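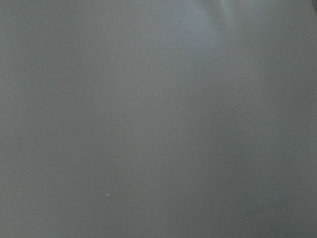

Gray on gray, with a paler streak toward the top.

Music > Reviews > Albums

Hedel: Cusi
Reviewed by Frans Declercq
Sep 27, 2025

The press note for Cusi uses the word "immersive" in its first line, and I have learned to brace myself when I see it. Usually it means there is a lot of reverb and the singer was told to stand farther from the microphone. On this second album by the duo Hedel, both of those things are true for long stretches, and I am still not sure the songs underneath could have stood up without them.

Hedel is Yanling Xia, who sings and plays piano, and a drummer and producer who goes by Histeck. Their first record was recorded in a rented room over two weekends and it sounded that way. You could hear the pedals squeak. I liked it a good deal more than I expected to. This time they had a label (Ustard), a proper studio and 17 tracks' worth of ideas, and every one of the 17 made the final cut. At least five of them should have stayed on a hard drive.

The opener, "Salt Road," takes almost three minutes to get to its first verse. When Xia finally comes in she is very good, low and a little hoarse, and she lets the ends of her lines drop as if she's lost interest in them. Then Histeck doubles her voice, and doubles it again, and by the chorus there's a choir where a person used to be. The same trick turns up on "Lantern Tax" and "Half a Kitchen," and by the time it reached "Window Seat" I was counting down to it.

"1837" is the one people will talk about. It's a slow waltz about a family farm and the year carved over its barn door, and it has the best piano part on the album, five or six notes that keep coming back slightly wrong. No drums until the last minute. I played it four times in a row. Why the pair followed it with a seven-minute instrumental made mostly of hiss is a question for somebody at Ustard.

The lyrics are uneven. Xia can write a plain line that stays with you ("you kept the key and not the house"), but she also rhymes "ocean" with "motion" twice, in two different songs. The single, "Carry Over," came out in March and has been trimmed for the album. The shorter version is better. I wish the scissors had gone on to the next track.

There is a vinyl edition of 2000 copies, 200 of them signed, spread over two records. I was sent the downloads, so I can't speak to the pressing. The price seems steep to me for a set whose fourth side holds two remixes and a reprise.

Fans of the debut should try "1837," "Carry Over" and the closing "Small Change," where the reverb is finally switched off and Xia's chair creaks. I would wait for the live dates before spending anything on the rest.

Rating: 5/10

Related reviews
Hedel: Upstairs Room
Five piano records for a long drive
Ustard label sampler, volume two
Live: Yanling Xia solo set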